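Print this article
E-mail to a friend
Shares: 45 | Comments: 2

The Toy Library Returns to Walau

October 5, 2021

The toy library in Walau reopened its doors last month in the former reading room on Heitmann Street, after a long closure and a change of premises. It holds 700 items, of which 300 may be borrowed at any one time under the present lending rules. Membership is open to every household in the district, and to nurseries and childminders on the same terms.

Toy libraries are an old idea. They have tended to flourish when money is short and to be forgotten when it is not. Many were set up in church halls and health centres, often by parents of children who needed particular kinds of play material that the shops did not stock. The Walau collection began in this way, with a cupboard of puzzles, sorting trays and letter shapes kept at the back of a clinic and lent out on paper slips. 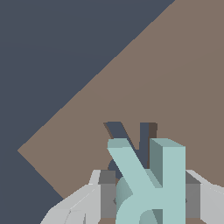
Mareike Petersen remarked that the paper slips had been the best part of the old system, as a family could see who had borrowed a toy before them and ask whether it had been worth carrying home. She would like to see them brought back, and would accept first names only.

The library has considered the point. Its new catalogue, supplied by the firm of Valar, keeps a borrowing record for each item but does not show it to members. The staff take the view that parents may not wish their neighbours to know what a child is working on, particularly where speech or movement is concerned. A notebook has been placed at the desk in which borrowers may leave unsigned comments, and the early entries suggest that it will be used. One page is given over entirely to a dispute about whether a marble run is suitable for a flat with wooden floors.

Lending is for three weeks and may be renewed once. There is no charge for lateness, a decision taken after the experience of the branch at Plollerov, where fines were found to keep away the families who most needed the service. Members who fail to return an item receive a telephone call. If it has been lost they are asked to say so, and the matter usually ends there.

Missing parts present a greater difficulty. A puzzle with one piece gone is of little use to a child who has nearly finished it, and each set must be checked on its return. At Walau this is done at a long counter behind the desk, with the borrower present where possible. Parts that turn up later without a home are kept in a drawer, and a surprising number are claimed within the month. Sets that cannot be made whole are passed to the craft group, which meets in the same building.

The choice of stock has also changed. The earlier collection leaned heavily towards learning aids, and older members recall a certain sternness about it. The present one includes board games for adults, dressing-up clothes and several large outdoor toys that few households have the space to keep. Simple shapes for the youngest children remain among the items most often requested – they are borrowed, returned and borrowed again with hardly a day on the shelf. 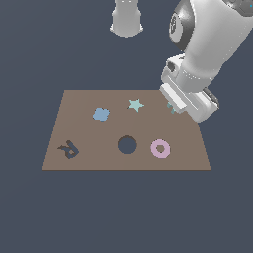
Cleaning takes up more of the working day than visitors might suppose. Hard toys are washed and dried before they go back into circulation, fabric items are laundered at a high temperature, and anything made of card is wiped and set aside for two days. The library has asked members not to clean toys themselves before returning them, as some household products leave a residue or lift the paint.

The rent on Heitmann Street is met by the district until next year, when the agreement will be reviewed. Running costs are covered by membership fees and by a yearly sale of withdrawn stock, to be held this time in November. Households wishing to give toys are asked to write first with a short list, and to hold back soft toys and anything that runs on mains electricity. Opening hours are posted at the door and at the Walau post office.

Print this article
E-mail to a friend

Related articles
Plollerov branch extends its opening hours
Repairing board games at home
What childminders borrow, and why
A reading room finds a new use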